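El estampado textil es el conjunto de técnicas con las que se aplica color a una tela en zonas delimitadas, siguiendo un dibujo.

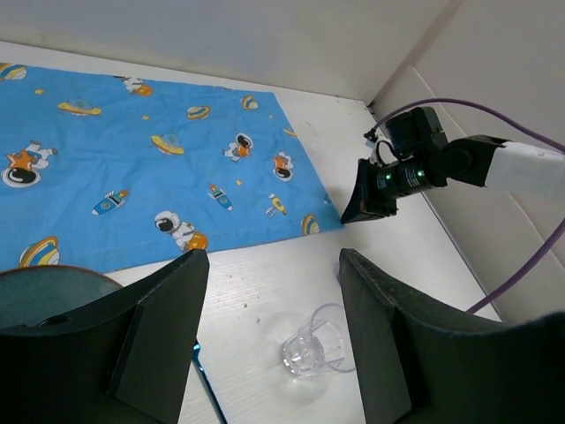
Las técnicas más antiguas emplean bloques de madera tallada, uno por color. Los motivos infantiles suelen repetirse a escalas distintas - astronautas, platillos volantes y planetas con anillos sobre fondo celeste - para disimular la unión entre módulos.

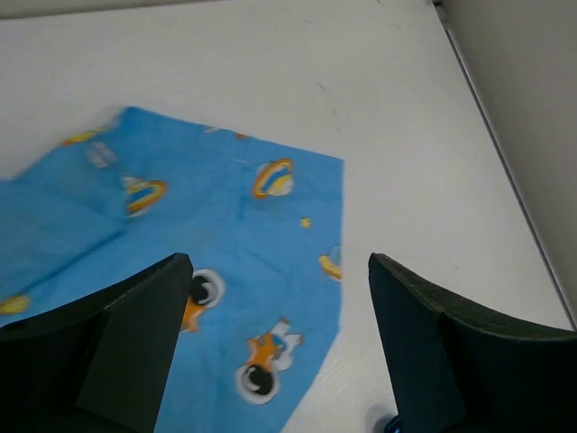

La serigrafía usa una pantalla por tinta. El taller Baloch trabajaba con 9.

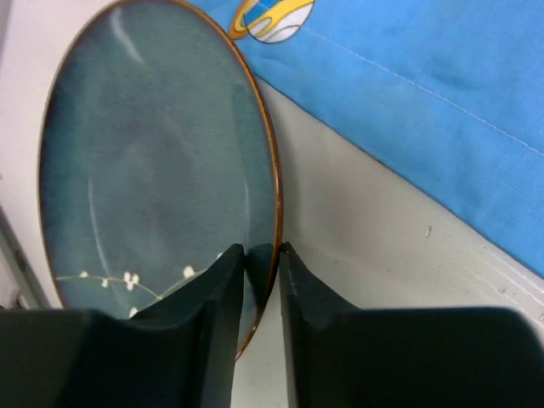
Flelton, febrero. La colección Pamum, catalogada por Areti Tsolakis, conserva 75 muestras estampadas a mano.
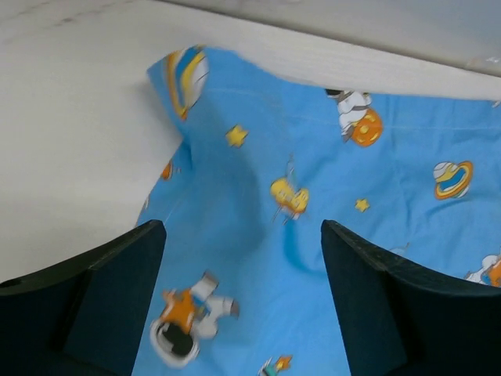 Cuatro de ellas llevan la firma del taller.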